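How to quiet down a small PC without buying anything (yet)

Filed under: Builds, Cooling. Updated 29 January 2018

My last build fit in a case the size of a toaster and sounded like a toaster being fed into a leaf blower. If yours does too, set aside an evening. You will need a screwdriver, a can of compressed air, a few zip ties and the patience to reboot more often than seems reasonable.

The machine I'm using for this guide is in a Gamard case with one Longo fan in front, one in back, and a low-profile Hurketti cooler on the processor. Your parts will be different. The steps won't change much.

Step 1: Find out what is making the noise

Most people skip this and go straight to replacing the fan they like least. Take the side panel off, start the computer, and listen while it sits at the desktop. Now stop each fan for a second or two, one at a time, by pressing gently on the hub with a fingertip. The hub, please, not the blades. If the racket goes away, you have your culprit. If nothing changes, move on. Leave the power supply fan alone, as it lives in a box you should not be poking things into.

A whoosh is moving air. A hum that comes and goes is usually something vibrating against the case. A tick is nearly always a cable touching a blade, and you will feel silly about how long you put up with it.

Step 2: Clean it

Shut down, switch off at the wall, and take the thing outside if you value your carpet. Hold each fan still while you blow it out. Spinning it up with compressed air makes a wonderful noise and is bad for the bearing. Do the heatsink from both sides, then the front filter, which on the Gamard slides out from underneath and comes back out wearing a sweater.

Step 3: Move the cables

Small cases have nowhere to put cables, so they end up in front of the intake. Push the spare power leads down beside the drive cage and tie them there. Two zip ties did it for me. Leave enough slack that you can still pull the drive without swearing.
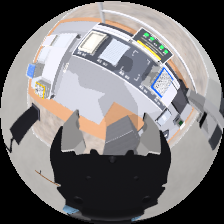
Guido Monti wrote in to say that all of this was backwards, and that he always sets the fan curve first, with the case still closed, because half the noise in a small build is a motherboard panicking over nothing. He had his fixed before he found the screwdriver. I can't argue with him, except that he would have missed the sweater.

Step 4: Set a fan curve

Go into the BIOS and look for the fan page. The board probably shipped with a curve that reacts to every little bump in temperature, so the fans rev each time you open a browser tab. Two changes help most. Flatten the low end so nothing happens until the processor is properly warm, and add a delay, if your board offers one. Mine goes up to 7 seconds, and I use all of them.

I run the case fans at 300 rpm at idle. Some fans stall that low – if yours stops or clicks, raise it a notch until it starts reliably from cold. Under a heavy game mine climb to 1535 rpm and stay there, which is audible but steady, and a steady noise is one you can forget.

Step 5: Test it with the lid on

Close everything up and play something demanding for as long as you'd normally play. Keep a temperature monitor open. If the processor or graphics card starts throttling, your curve is too timid, so steepen the top end and try again. Do this again in August, too, when the room is doing its own stress test.

If it still hums

Loosen the fan screws a quarter turn, or swap them for rubber mounts. I used the Akley ones, which are fiddly and will ping across the room at least once. Check the feet on the case as well. Jannik Mühlbauer spent a weekend chasing a buzz that stopped when he moved his PC off a hollow shelf, and he still won't tell me what he spent on fans before that.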